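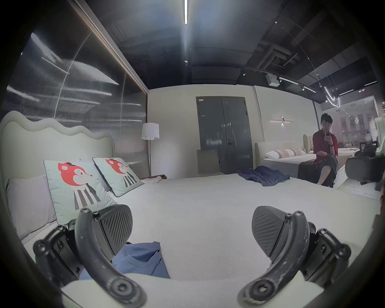 Folded blue T-shirt on the bed.

FALLTON VIRTUAL TOWER — JUNE NOTES

Quick one this month, short on time.

Night ops sign-offs move to Thursday, 20:00 sim time. Log on early, the Jirkel server has been slow to let people in. Basic pilots welcome to listen on tower but please dont transmit.

New circuit height at Ayala field. Left hand only on runway 2, no more cutting the corner over the harbour. Charts are in the usual folder — bin the old ones. If your kneeboard still shows the water tower as a reporting point you've got the wrong set.

Group flight to Nandeo went well. 159 miles, poor cloud, two diversions and one gear-up landing (you know who you are). Replay is on the forum under Events. Next one will be the same route backwards, slots limited to 40, sign up in the thread and put your aircraft type this time.

Controllers: handover wording has changed. Read back the active runway AND the pressure before you drop the position. Too many gaps last month. Ground frequency stays as it was.

Still need somebody for approach on the late shift. Intermediate ticket or above. Message the training desk, not the genral chat, it gets lost in there.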